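Preparing a Wooden Glider for the Annual Inspection

Revised 2019-03-27 by Olumide Bako, Palcombe workshop

These notes apply to single-seat gliders with a wooden frame and fabric covering. They assume that the aircraft is already derigged and that the wings are on padded trestles. Use the manufacturer's manual for all limits. Where it differs from this page, the manual is right.

Paperwork first

Bring the logbook up to date before touching the airframe. Add the launches and hours since the last inspection and carry the totals forward. The glider used for these notes stood at 3,903 launches and 2,986 hours. Check both totals against the life-limited parts list, in particular the release hook, which is counted in launches on most types.

Wings

Remove all inspection covers and tape. Label each cover with its position. Shine a low-angle light along the upper skin and look for ripples, sunken areas over the ribs and lifted fabric at the trailing edge. Tap the plywood leading edge lightly with a coin from root to tip. A dull sound next to a sharp one needs a closer look – mark it with soft pencil and do not press on it.

Inspect the glue joints at the root rib with a mirror. Clear the drain holes with a wooden toothpick. Metal tools enlarge them.
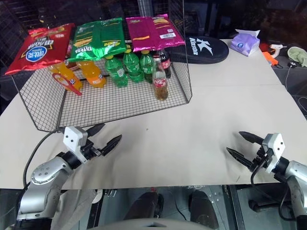 Chips and drinks in the mesh basket.

Fuselage and controls

Take out the seat pan and vacuum the floor before inspecting it. Work from the nose to the fin and check these items in order:

Release hook: operation, spring tension, cable ends
Rudder pedals: pivots, adjustment pins, cable wear at the guides
Control stick: side play, bolts, locking pins
Skid or wheel box: cracks, loose screws, signs of water
Tailplane fittings: play, corrosion, elongated holes

Move each control through its full travel with a helper holding the surface. Measure the play at the trailing edge and write it down, even when it is within limits. Nkechi Bassey's record sheet has 11 lines for this, with the last 3 left blank for type-specific items.

Closing up

Do not refit covers until the inspector has signed for the area behind them. Repairs to the main spar or root fittings are outside the scope of this page. Small fabric patches are covered separately and should be finished by the end of April, before the first cross-country weekend.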